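Landeg Institute and Olteo Open Joint Program in Enzyme Research

LANDEG, November 5, 2018 – Researchers from the Landeg Institute of Life Sciences and staff from the biotechnology company Olteo met this week to begin a joint research program on enzymes that break down plant fiber. The program will run for 33 months and will be based at the Wotwood science park, where both partners already have laboratories.

The agreement was signed by Dwynwen Maddocks, director of the institute, and Geert Declercq, head of research at Olteo. It covers shared laboratory space, joint supervision of doctoral students and access to the institute's collection of soil fungi, which now holds 3,541 strains.

"We have worked with Olteo on small projects before, usually one student and one question at a time," Maddocks said. "The new program lets us plan further ahead and hire people for longer than a single grant year."

The first part of the work will screen 127 strains from the collection for enzymes that stay active at low temperatures. Most enzymes now used to process straw and wood pulp need heat, and heating is a large part of the cost. Strains that do well in the first round will be grown in larger volumes at Olteo's pilot unit, and the enzymes will be purified and tested on wheat straw supplied by growers in the region.

Carmela Garrido, a biochemist who joined the institute from Olteo last year, will lead the screening group. Her team will publish its test methods before the first results are released, so that other laboratories can repeat the measurements. Strain data will be added to Vondia, the institute's online catalog, which is free to use for academic groups.

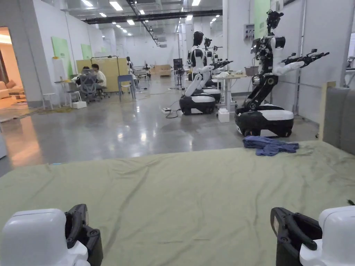
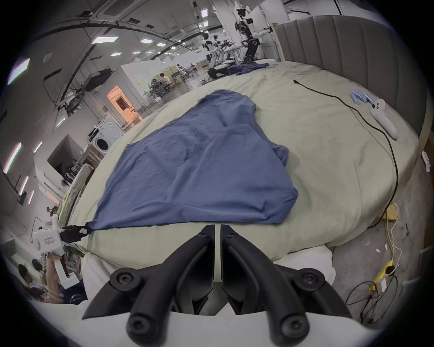
Who can apply to use the strains in the collection?

Any university or company laboratory with a valid biosafety approval can apply through the Vondia catalog. Academic groups pay only for shipping, while companies sign a material transfer agreement and pay a handling fee for each strain.

The opening meeting included a poster session with over 20 contributions from students and early-career scientists. Mali Prosser, a second-year doctoral student, received the award for best poster for "Cold-Active Xylanases from Upland Peat Fungi." Her work compares enzymes from fungi collected at three heights on the same hillside and finds the most active ones in samples from the wettest ground. The award comes with a travel grant, which Prosser plans to use to present her results at a mycology meeting abroad.

The second poster prize went to a group from Olteo for a study on drying and storing enzyme preparations without added sugar.

Eluned Jarman, who manages industry partnerships at the institute, gave a short talk on patent rights and publication. Under the agreement, inventions made jointly will be owned jointly, and students will be able to publish their thesis work after a review period of no more than two months.

Two doctoral positions and one postdoctoral position will be advertised in December. Applicants should have a background in biochemistry, microbiology or a related field. Details will be posted on the websites of both partners. The postdoctoral researcher will divide the working week between the institute and Olteo's pilot unit, and both doctoral students will have one supervisor from each side.

Media contact:
Eluned Jarman
Industry Partnerships Office
Landeg Institute of Life Sciences
Wotwood Science Park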